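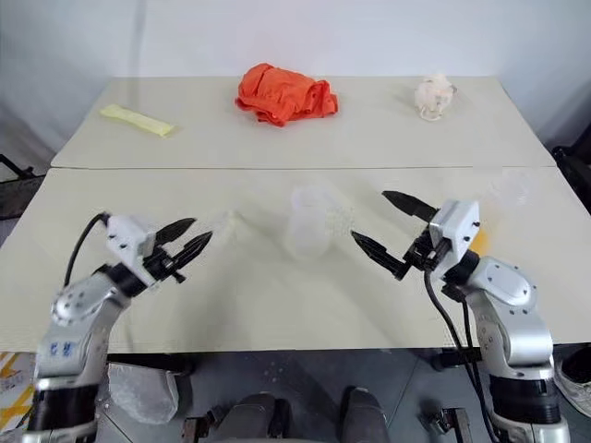 Clearing the Decks: What I Learned From a Month of Cleaning Out the Kitchen

Filed under: Home & Household

Every January I tell myself that I'm going to get the kitchen sorted, and every January I get as far as the drawer with the batteries in it, find a birthday candle and an old ticket stub, sit down with a cup of tea and call it a day. This year was different, mainly because my sister-in-law was coming to stay for two weeks and she is the kind of person who opens cupboards. She doesn't mean anything by it! She's looking for a glass. But she opens four of them before she finds one, and I could picture her standing there in front of my collection of lidless tubs with that kind, patient face of hers.

So I started, and then I kept going, and a good many of you wrote back after the last newsletter asking how it went. I'll try to tell you properly, although I warn you now that I got a little carried away on the subject of dishcloths.

The first thing I did was the tubs. If you have ever tried to match lids to tubs you'll know it is a job that makes you doubt your own mind. I had 18 lids left at the end that fit nothing in the house, and I stood there trying them all again in case I'd been careless the first time. I hadn't. They went in the recycling, apart from one big round one that makes a very good saucer for the basil.

After that came the cupboard under the sink, which I had been dreading and which deserved it. You know how it goes down there. Things get pushed to the back, something leaks a bit, and the next thing gets put in front of it. I pulled everything out onto newspaper and wiped the floor of the cupboard with warm water and a drop of dish soap, then left the doors open overnight so it could dry out. I would recommend the overnight part to anybody. I used to wipe it and load it straight back up, and then wonder why it smelled like a pond by spring.

Most of what came out was cloths. I'm a keeper of cloths. My mother was one too, and she cut up everything, shirts and pillowcases and my father's pajamas, so that you'd be drying a saucepan and recognize a stripe. I have never been able to throw out a piece of cotton without a pang. But there is a difference between a useful rag and a sad one, and a sad one will stay sad however many times you boil it. I made a pile for the kitchen, a pile for floors and bathrooms, and a pile for the shed, and whatever was too thin even for the shed went to textile recycling at the transfer station (they take them clean and dry, in a tied bag, at the far end past the cardboard).

Bindu Kandasamy, whom many of you will remember from the preserving workshop, wrote to me about color. She keeps one color for the counters and another for the floor, and she says that in a house with teenagers it's the only system that has ever held. I've started doing the same. It took my husband a week or so to get the hang of it, and I did find a floor cloth hanging over the kitchen faucet one evening looking very pleased with itself, but we are getting there.

Several people asked about washing them. I do mine hot, with the towels, and leave out the fabric softener. Softener makes cotton feel lovely and then it won't pick up water, so you end up pushing a puddle from one side of the counter to the other. Microfiber gets its own small load because it grabs lint off everything else and comes out looking like a sheep. Hang it all up straight away. A wet cloth left in a heap overnight is where that sour smell comes from, and once it's in there it takes a good soak in washing soda to shift it.

Sponges are another matter, and I know there are strong feelings. I had a very long letter from Pentti Heinonen, who boils his, and who enclosed a drawing of the pot. I don't have the patience for it. I give a sponge a week or two on the dishes, then it gets a corner snipped off so I can tell it from the new one, and it goes to the bathroom for the tub. When it starts to crumble, out it goes. I bought a sack of the plain ones from Henari on Akyol Street, by the old Lelard bakery, and at this rate I'll be leaving some of them to my grandchildren in the will.

Now for plastic bags, the other great family that lives under a sink. I had them inside one another like those wooden dolls. Mine now live in a cardboard tissue box that I've screwed to the inside of the cupboard door, and my rule is that when the box is full I don't put any more in. The extras go back to the bin at the front of the supermarket. It holds up to 100 if you fold them in little triangles, according to my neighbor, but I have never folded a plastic bag into a triangle in my life and I don't see myself starting. I stuff them.

The last job was the stepladder cupboards, the high ones, where I found the fondue set, two vases I'd accused my daughter of breaking (I have apologized), and a Zorex hand mixer still in its box with the tape on. The mixer has gone to the youngest, who's just moved into her first apartment and owns one fork. The fondue set is staying. We had it out on the Saturday my sister-in-law arrived, or whatever evening it was, with bread and pears and some pickled onions, and it was so nice that I can't think why we ever put it up there.

She did open the cupboards, by the way. She opened the right one first time, took out a glass, and said nothing at all about it, and I was a little bit disappointed.

Next month I'm going to tackle the linen closet, so if you have a way of folding a fitted sheet that doesn't involve lying on it, please write and tell me. Letters can go to the usual address, Box 2217, or hand them in at the library desk and they'll find their way to me. And if anybody is missing a large blue casserole lid with a chip on the handle, I believe it's yours, and I'm sorry I've had it so long.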